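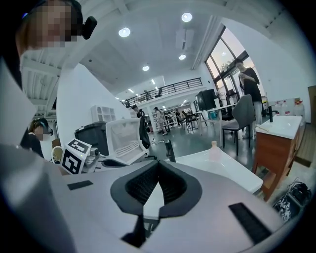
I went to the Ritthorpe open day in March because Lina Bataineh had a spare place on the list and I had a free afternoon. I should say up front that I don't usually get much out of these things. You are handed a sticker with your name on it, somebody tells you the building has been "reimagined," and you go home with a tote bag. There was no tote bag this time, so that is one point in its favor.

Ritthorpe is one of those shared work buildings: a tall main room with a mezzanine, white ceiling, white shelves, and desks that get rented by the month. The brochure says it has 700 square meters of "flexible floor." I have no way of checking that and I suspect the stairs are included. What I can say is that the main room is longer than I expected from the street, and that you see nearly all of it as soon as you come through the door.

Our guide was Lyle Achterberg, who looks after the members. He was friendly and he answered questions, though he had a habit of answering the one next to the one you asked. I asked what the room was like at nine in the morning with everybody in. He told me how many people had joined over the winter.

The light

Much is made of the light. The brochure uses the word "daylight" four times on one page. On the afternoon I was there the ceiling lights were on, the round recessed kind, and so were the strips along the underside of the mezzanine. It is a bright room, no argument. I would still like to see it with the switches off before I believed a word about daylight. Lina thought I was being unfair and said every office she has ever worked in had the lights on at three in the afternoon. She may be right. None of those offices charged extra for the sun.

The beams have been left showing on one side and painted in with the rest of the ceiling. I liked them. They are the only part of the room that looks as if it was there before the brochure.

The chairs

I sit for a living, so I pay attention to chairs. Ritthorpe has white ones with mesh backs and black ones with tall backs, and the tour notes call the lot of them "ergonomic seating by Bilyk." I tried a white one. The backrest tilts, and it tilts a bit further than I was ready for, and after that I found the lever. Once set up, it was comfortable for the ten minutes I had it. Ten minutes tells you very little about a chair. I have owned a chair that was wonderful for a week.

The tall black one was better for my shoulders and worse for everything else. I couldn't get the arms low enough to go under the desk. Lyle said there was a knob for that. We looked for the knob together for a while and then moved on.

What I wanted to know was whether you get the same chair every day. You don't, unless you pay for a fixed desk. So whoever had it before you has set it for their own legs, and each morning starts with levers. To some people this is nothing. I know myself well enough to say I would be annoyed by the second week.

Storage

The open-cubby shelving stands against the wall below the mezzanine, white like everything else, and it is meant for members' things. Open is the important word. There are no doors on it. I asked about locks and was told that the members are "a very trusting community," which is a nice thing to say about other people's laptops. Lockers are planned, supplied by a company called Ollix, at $40 a month on top of the desk. I wrote that down and underlined it.

There is more white shelving toward the far end, by the tables. It looks fine. It also looks like shelving that was bought before anyone decided what would go on it, and I say that as a man with two bookcases in exactly that condition.

The bins deserve a kinder word. They are black, they have lids, and the one I used was next to the desks where a person might really want it. I have been in far more expensive buildings where you had to carry an apple core across a lobby.

Upstairs

The mezzanine has a black metal railing and is sold as the quiet floor. I have my doubts. It is open to the room below, so whatever is said down there comes up the side. I stood at the railing and could follow a good part of a conversation on the ground floor, including the bit about somebody's brother-in-law. Lyle said it settles down after lunch. This was after lunch.

Lina liked it up there and said she could work with that level of noise. She has three children and a different idea of quiet from mine.

The price

A floating desk is $115 a week. I had to ask twice, as the first answer was about the coffee. The coffee is included, and it is decent. A fixed desk costs more, and the figure depends on where it is and how long you sign for. I was offered a call to discuss it. I don't want a call, I want a number on a sheet of paper.

By comparison, Prerside, across the river, is cheaper, darker, and has carpet. I wrote it off last year over the smell in the stairwell. I am now less sure of that. It has proper doors, and a door does a lot for a person trying to read a contract.

Who it might suit

If you mostly talk for a living, or if you like having people moving around at the edge of your view, I can see it working. The room is clean, it is bright, and the people I met there were pleasant enough to a stranger poking at their furniture. If you need to shut something, be it a cupboard or a door, I would wait and see whether the lockers ever arrive.

Lina has signed up for a month's trial, floating desk, no locker. I said I would come by for the coffee and try the black chair again. Lyle has promised to find the knob.

Parking is on the street and the meter takes cards only. Allow more time than the map suggests, as the entrance is around the back.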